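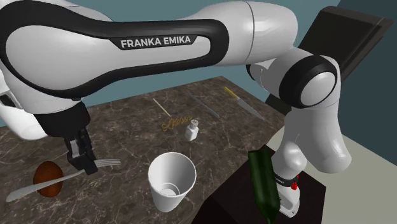
January 20, 2021

I have now read four articles this month telling me to get up at five in the morning. One came from a newsletter I don't remember signing up for, one from a bank, and two were the same article with the paragraphs swapped over. All of them promised that the hour before everyone else wakes is worth two of any other, and not one gave a reason I'd accept from a child.

So I tried it, because I'm tired of people telling me I can't have an opinion on something I haven't done. I followed the Lultell plan, which a colleague swears by. It costs 48 pounds and runs for 30 days. For your money you get a daily email, a printable chart and a recording of a man breathing. The chart has a space for how you feel out of ten, and I noticed early on that the emails only ever mentioned the chart after a good day.

The first week was fine. I'll say that plainly, as I'm about to be rude. It was dark and quiet, the heating hadn't come on, and I got through a library book I'd renewed three times. I felt rather pleased with myself until mid-morning, when I stopped being able to follow a sentence. By half past eight at night I was done for. I missed the end of every programme we watched, and I was told I snored through most of them.

That's the bit the articles leave out. If you get up two hours earlier you have to go to bed two hours earlier, or you have to be short of sleep. The day is the same length. All you've done is slide yourself along it, and in my case I slid out of the only part of the evening when the people I live with are free to talk. What I got in return was an hour alone with a lamp.

The Lultell answer to this (it came in the email for day twelve) is that your body adjusts. Mine may well have been about to. But it's a handy sort of claim, isn't it? If you feel better, the plan works. If you feel worse, you're adjusting. If you give up, you didn't give it long enough. I can't think what could happen to me that they'd accept as a sign it was a bad idea.

I had the same trouble back in October with the Rernell lamp, the one that fakes a sunrise by your pillow. Lovely object, I still use it to read by. The leaflet says 71 per cent of users woke up "feeling more ready for the day". More ready than what? Than they had the day before, or than they'd have felt with an ordinary alarm clock? And who were they? People who have just bought a lamp want the lamp to be good. I wrote to ask how many people they'd spoken to and had a friendly reply telling me about the other colours it comes in.

I don't think anyone is lying, particularly. I think some people are cheerful at dawn and always have been, and they put it down to getting up instead of to being that sort of person. Then they write it up. The ones who tried it and spent a fortnight walking into door frames don't write anything, so what you end up reading is a pile of happy accounts that makes it look like a law of nature. My grandmother was up before six all her life. She had hens. She'd have thought it very odd to be congratulated for it.

The other thing that bothers me is how often the early risers turn out to have a quiet house, somebody else doing the school run and a job where it doesn't matter if they flag at three. I used to share a flat near Rullach with a nurse on nights who slept until four in the afternoon. By the reckoning of these articles she was wasting her life. She was the most organised person I've ever lived with and the only one of us who ever defrosted the freezer.

For the record, I stopped on day nineteen. I asked for a refund under the promise on the front page, and was told that it only applies to those who finish and send in the whole chart. I did go back and check, and it does say so, in grey letters under the picture of the mountain. I've kept one habit, which is leaving my phone in the kitchen overnight. That cost nothing and I'd recommend it, with the warning that I've no idea whether it has done me any good or whether I just like the idea of it.

If you get up at five and love it, carry on, I'm not after your alarm clock. But if you've a proper reason for thinking it would suit the rest of us, something beyond how you feel on a nice morning, the comments are open for 60 days and I read all of them. Usually at about eleven at night.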